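Workshop Notes: Replacing Desktop Memory

Residents using the Clirkden repair bench are asked to shut down the computer, unplug it and hold the power button for 8 seconds before opening the case. Touch bare metal on the case before handling any parts.

Hold each module by its edges and keep fingers away from the gold contacts. Open the latches on the slot, match the notch in the module to the ridge in the slot, and bring the module down upright.
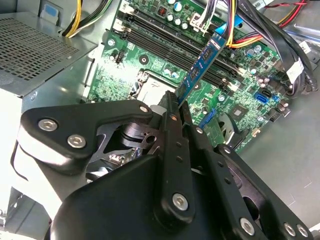 **How hard should a memory module be pressed?**

Firm, even pressure on both ends is sufficient. The latches should close against the module. If one end remains high, remove the module, check the notch and try again.

Where only two of four slots are to be filled, consult the motherboard manual for the correct pair. Modules taken out of a computer should be placed in an antistatic bag and labeled with their capacity.

Close the case before reconnecting power. The first start may take up to 60 seconds. Bench sessions are limited to 20 minutes on Friday.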